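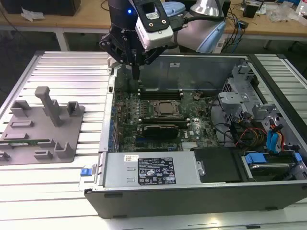 Conseils d'atelier pour le club de robotique : préparer un poste de démontage d'ordinateurs

Mis à jour le lundi 1er septembre 2025

Ces conseils sont destinés aux élèves qui rejoignent notre club et aussi aux autres clubs qui nous ont écrit après les journées ouvertes de juillet. Notre projet s'appelle Stolon. Le but est que le bras apprenne à travailler à l'intérieur d'un vieil ordinateur de bureau : saisir une barrette de mémoire, débrancher un câble, reposer la pièce au bon endroit. J'ai noté ce qui nous a fait perdre du temps et ce qui nous en a fait gagner. Le français n'est pas ma première langue, je vous prie donc d'excuser les tournures un peu raides.

Avant d'ouvrir la tour

Débranchez le cordon secteur, puis appuyez sur le bouton de démarrage pendant plusieurs secondes. L'alimentation garde une charge et cet appui la vide en partie. On n'ouvre jamais le bloc d'alimentation lui-même, même s'il est vieux, même s'il est sorti du boîtier. C'est la seule règle du club pour laquelle on renvoie quelqu'un à la maison.

Retirez aussi le disque dur des machines données, si le donateur n'a pas confirmé par écrit qu'il est effacé. Quand il est effacé, nous le laissons dans son tiroir, car la prise du tiroir par sa languette est un bon exercice.

Passez la poussière au pinceau sec, dehors si possible. L'aspirateur de ménage est à éviter près de la carte mère, à cause de l'électricité statique.

Coucher le boîtier

Nous travaillons toujours avec la tour couchée sur le côté, le panneau enlevé, la carte mère vers le haut. Le bras descend alors à la verticale et les réglages sont plus faciles à reprendre d'une séance à l'autre. Si le boîtier bascule un peu, mettez dessous un morceau de tapis antidérapant de cuisine. Un torchon plié ne convient pas, il s'écrase pendant la séance et la hauteur change.

Sur un plateau en aluminium rainuré, bloquez le boîtier avec deux butées vissées dans les rainures. Serrez à la main, vérifiez, et ensuite seulement prenez la clé. Marquez la position des butées au feutre effaçable. Chez nous un élève a marqué au feutre permanent et nous avons maintenant trois générations de traits sur le plateau — l'alcool à brûler les enlève, mais il faut frotter longtemps.

Ranger les câbles avant de lancer un mouvement

Les faisceaux d'alimentation et les câbles SATA sont les premiers ennemis de la pince. Repoussez-les vers le bord du boîtier et tenez-les avec une attache réutilisable à bande agrippante. Les colliers en plastique tiennent mieux, mais il faut les couper, et une paire de ciseaux qui glisse au-dessus d'une carte mère, ce n'est pas agréable à regarder.

Le câble de la caméra du poignet demande plus d'attention. Laissez une boucle assez grande pour que le poignet tourne complètement dans les deux sens. Faites le tour à vitesse lente, la main près de l'arrêt d'urgence, et regardez le câble au lieu de regarder la pince. Si le câble se tend à un seul moment, recommencez la boucle.

Les barrettes de mémoire

C'est par là que tout le monde commence. Ouvrez d'abord les loquets à la main pour les premières séances. Apprendre au bras à ouvrir les loquets et à tirer la barrette le même jour est trop ambitieux, nous avons essayé.

Approchez la pince au-dessus de l'emplacement, doigts écartés juste un peu plus que l'épaisseur de la barrette. Une ouverture trop large touche la barrette voisine. Tirez droit. Si la barrette résiste, arrêtez le programme et regardez de près : souvent un seul loquet s'est refermé.

Pour s'entraîner, gardez des barrettes mortes et collez dessus une gommette. Aba Abubakari, qui suit le groupe des débutants, demande que ces barrettes ne quittent jamais le poste. Une barrette morte remise par erreur dans un ordinateur sain nous a coûté une soirée entière de recherche de panne.

Un support pour chaque pièce

Une pièce posée n'importe où sur la table est difficile à reprendre pour le bras. Imprimez une plaque avec des supports verticaux, de formes différentes selon les pièces. La nôtre a été dessinée avec Mahama, le petit logiciel que les anciens du club ont écrit, mais tout logiciel de dessin 3D convient.

Ajoutez un peu de jeu dans les fentes. Une fente trop juste fonctionne très bien à la main et très mal avec une pince. Cassez les arêtes d'entrée avec une lime fine, ou dessinez directement un petit chanfrein.

Choisissez un filament gris ou d'une autre couleur mate. Le blanc brillant donnait des reflets dans l'image et le noir se confondait avec les doigts de la pince.

La lumière

Une lampe de bureau ordinaire suffit, à condition de ne plus la bouger. Orientez-la de façon que l'ombre du bras ne tombe pas sur l'emplacement visé. Notez sa place avec du ruban de masquage. Fermez le rideau si le soleil entre l'après-midi : les essais faits à midi et à seize heures ne se comparent pas.

La table derrière le poste

Je reconnais que nous ne sommes pas un modèle. Les sachets en plastique s'accumulent, les câbles aussi. Gardez au moins une règle simple : rien de mou et de léger à portée du bras, surtout pas de sachet. Les vis vont dans une boîte avec couvercle. Pour les trier, une boîte à œufs en carton est très pratique, avec le nom de la pièce écrit au crayon dans chaque creux.

Nous étiquetons les bacs avec des étiquettes Dindisitz, achetées par rouleau de 500. Elles se décollent sans laisser de colle, ce que je ne peux pas dire du ruban adhésif d'avant.

Entretien de la pince

Essuyez les doigts avec un chiffon légèrement humide à la fin de chaque séance, puis avec un chiffon sec. La poussière grasse des ordinateurs rend la prise glissante et on accuse alors le programme. Vérifiez les petites vis des articulations chaque semaine. Si vous entendez un clic pendant la fermeture, ne continuez pas.

L'objectif de la caméra se nettoie au chiffon pour lunettes, sans produit. Après le nettoyage, refaites une image de contrôle, car on déplace facilement la caméra en appuyant dessus.

Le cahier du poste

Écrivez la date, le modèle du boîtier, la pièce travaillée et ce qui a échoué. Deux lignes suffisent. Les élèves n'aiment pas écrire les échecs, pourtant ce sont les pages que nous relisons le plus avant le tournoi Vendent.

Pour les clubs qui veulent le fichier de la plaque, écrivez-nous par le formulaire du site en précisant la largeur d'ouverture de votre pince et la taille maximale de votre imprimante. Nous répondons en général après la séance suivante.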